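Zostby Cash Forecast, desktop edition

Zostby Cash Forecast is a programme for finance departments which must know their cash position some weeks ahead. It reads the ledger, the open invoices and the payroll calendar, and makes one forecast for each company in the group. Wosteck has prepared such tools since 1977. The licence covers up to 3000 open invoices and 7 users.
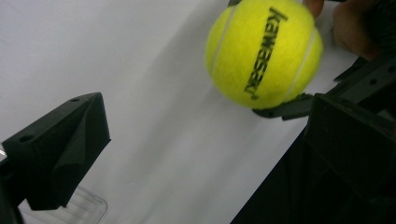
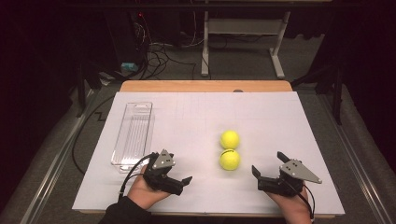 The forecast is shown in weekly columns, and every column can be opened down to the single invoice. When two payments depend on each other, for example a customer receipt and the supplier bill it must cover, you can link them. They then stay close together, one behind the other, like the two tennis balls on the white board, and if you move one date the other moves with it. The link is removed with the right mouse button.

Currencies: the rate is entered by hand or taken from a file.
Export: spreadsheet or plain text.
Training: half a day, by Oľga Sýkora or Eduard Baláž.

Orders and questions about the licence go to Čestmír Šimek. Prices valid from 12/10/25.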